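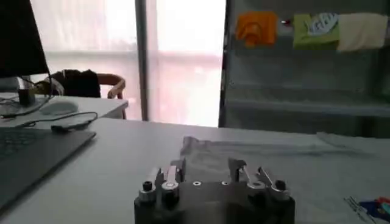
I'd been driving for most of the afternoon when I finally pulled up at the Farías gym, a low building behind a tire shop, and my first thought was that I'd gotten the address wrong. No sign, no banner, just a door propped open with a kettlebell and the sound of somebody getting thrown. Hard! I sat in the car and ate the second half of my sandwich and listened for a while. You can tell a lot about a judo club from the parking lot. This one sounded happy.

I should say up front that I'm a karate guy. I've been one since I was a kid, and I came to grappling late and with bad knees. But I'd been hearing about the May camp for years (my old training partner goes every time and comes home with a new bruise and a new opinion), so when Thirumalai Mathew wrote and said there was a spot left on the mat, I said yes before I looked at my calendar.

Thirumalai runs the thing with almost no fuss. He's a small man with enormous forearms, and he teaches in his socks until the moment he bows in. The first session was all gripping. No throws, no sweeps, just hands on sleeves and lapels for two hours, which I figured would be dull and was anything but. "You people in karate let go too early," he told me, and then proved it, over and over, by hanging on to my sleeve with two fingers while I tried every trick I own to get it back.

What he's after is patience in the hands. Most of us grab as hard as we can right away, and our forearms are cooked before anything interesting happens. Thirumalai takes hold like he's picking up a coffee cup. Then you move, and suddenly the cup weighs a ton! I asked him how long it took to get that and he shrugged and went to refill his water bottle.
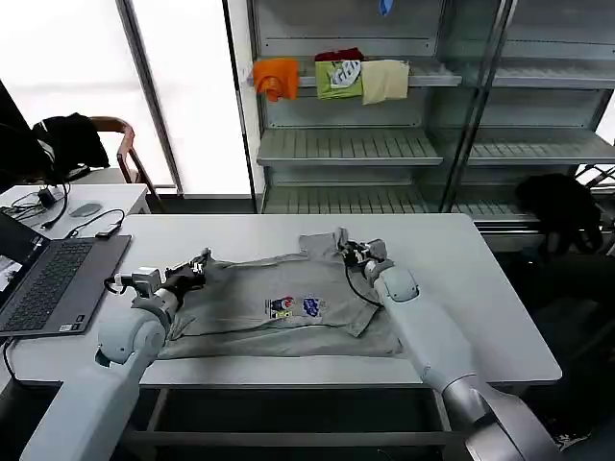 *A gray T-shirt, partway folded.*

The second day was the hike day, and I wasn't warned about it. Everybody piled into trucks and rode out to the Jitent trailhead, where we climbed 721 feet up a gravel road in our gi pants and did breakfalls in a meadow at the top. Grass is softer than you'd think and also full of rocks. One of the teenagers found an anthill with his shoulder. We drank warm lemonade from a cooler and came back down singing, badly, and I slept that night like I'd been unplugged.

A word on lodging, because people will ask. I stayed at the Villo, a motel across the road, and it was fine. Thin towels, good ice machine. Some of the campers bunk on the mats for free, and if you're under thirty I'd say do that. The food at the gym is rice and beans and whatever got grilled, and there's plenty of it.

The last evening is open mat, and that's where I finally got my moment. I was paired with a brown belt from a club called Bedeck, a good thirty pounds heavier than me and very polite about it. I took my grip the slow way, the coffee cup way, and waited. And waited some more. He stepped, I turned, and over he went, about as surprised as I was. He got up grinning and threw me four times in a row after that, but I'm still counting mine.

Back home I tried the gripping drill on my own students, who mostly complained. A couple of them have stuck with it. We do ten minutes at the end of class now, sleeves only, no talking, and I've started to feel a difference in how they handle the close-in stuff in kata. Their shoulders have come down, too.

The camp costs 600 dollars with meals, and Thirumalai takes names starting in the new year. Bring two uniforms, because the first one won't dry overnight, and bring tape for your fingers. I've already put my name down again.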